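How a Bed Is Made

A bed looks like one object, but it is several layers stacked in a set order. Each layer has its own job. This page explains what the layers are called, how they fit together and how two people can change them.

The parts of a bed

The frame is the part that stands on the floor. It may be wood or metal. Many frames have slats, flat strips that run from side to side with gaps between them. The slats hold up the mattress and let air reach it from underneath.

The headboard is the upright panel at the end where your head goes. Some headboards are bare wood. Others are upholstered, meaning that they have padding inside and fabric stretched over the outside. If the padding is stitched into long upright ridges, the pattern is called channel tufting. A padded headboard is more comfortable to lean on when you are reading.

The mattress is the thick, soft part. Inside there may be foam, springs or both. In a pocket-sprung mattress, every spring sits in its own small fabric bag, so that one spring can be pressed down without dragging its neighbours with it. The Vosness double mattress, for instance, contains 1550 pocket springs. A child lying still near one edge squashes only the springs underneath and close by.

The fitted sheet

The first piece of bedding most people put on is the fitted sheet. It has elastic sewn into its corners, or all the way round, and it goes over the mattress like a shower cap. The elastic pulls the edge of the sheet underneath so that it cannot slide about easily.

A fitted sheet has a depth as well as a length and a width. If the mattress is deeper than the sheet was made for, the corners will keep popping off. The depth is usually printed on the packet – look for it before the packet is thrown away.

The usual way to fit one is as follows. Find a corner of the sheet and hook it over a corner of the mattress at the headboard end. Go to the opposite corner, at the foot of the bed, and do that one second. The sheet now lies diagonally across the mattress. Then fit the remaining two. The last corner is the tightest and may need a grown-up to lift the mattress slightly.

Even when all four corners are on, there will be creases. Some come from folding and some come from the way the cloth is pulled. Long creases that point towards a corner show that the cloth is under tension there. Stroking the sheet from the middle outwards moves the slack towards the sides, where it can be tucked away.

Spreading a large cloth

A flat sheet, a blanket or a bedspread has no elastic. It is a plain rectangle, and it has to be put in the right place by hand. This is harder than it sounds, for two reasons: the cloth is bigger than the person spreading it, and it bends in every direction.

Suppose one person holds one corner of a blanket and pulls. The corner moves, and the rest follows in a bunch. The folds do not open, as there is nothing pulling the other way. To flatten cloth you need two pulls in opposite directions. Engineers call a pull like this a tension force.
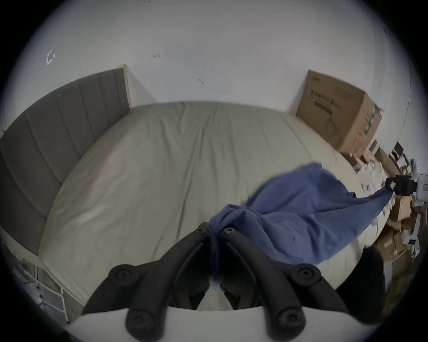 With two people the job becomes simpler. Each takes a corner and they move apart until the edge between them is straight. When the edge is straight, it cannot get any longer, so both people will feel the cloth stop. They can then shift the whole edge up or down the bed until it lines up with the mattress. After that they let go, walk to the other two corners and do the same again.

It helps to hold the cloth near the very tip of the corner. If you grab a large handful, much of the cloth is trapped inside your grip and twists into a rope shape. The folds then fan out from your hand and are slow to smooth. A small pinch leaves more of the cloth free to lie flat.

Colours can help too. A blue cloth on a pale sheet is easy to line up, because you can see exactly where one stops and the other starts. White on white is more difficult, particularly in the evening with the lamp on.

What cloth is made of

Sheets are woven. Weaving means that one set of threads runs up and down the cloth while a second set runs across, passing over and under the first. The long threads are the warp. The crossing threads are the weft.

Some packets print a thread count. This is normally the number of warp and weft threads in one square inch, added together. The plain cotton sheets woven at the Tulari mill in Vindodcombe have a count of 115, which gives a rather coarse, hard-wearing cloth. A finer sheet made by Chin has a count of 367. Its threads are thinner and packed more closely, and it feels smoother to the touch. The count is only part of the matter, however. The quality of the cotton and the kind of weave also make a difference.

Cotton creases because its fibres stay bent once they have been pressed. Water and heat loosen them, and this is why a steam iron works. Polyester fibres spring back more readily, so sheets that mix cotton and polyester come out of the wash with fewer creases.

Airing the bed

During the night your body gives off moisture, and some of it passes into the sheet and the mattress. If the covers are pulled up straight away, it takes longer to escape. Fold them down to the foot of the bed for some 20 minutes first. Opening a window speeds things up – in June this is pleasant, in winter less so.

Words to know

Upholstered: padded and covered with fabric.
Slat: a thin, flat strip that supports the mattress.
Tension: a pulling force that stretches something tight.
Warp: threads that run along the length of the cloth.
Weft: threads that run across it.

Try it yourself

Lay a tea towel on a table and crumple it. Hold one corner and pull it slowly towards you, and look at the folds. Crumple the towel again. This time, ask a friend to hold the next corner along while you both pull gently apart. Compare the edge between your hands with the edge on the far side of the towel, and try to work out which two corners you should pull next.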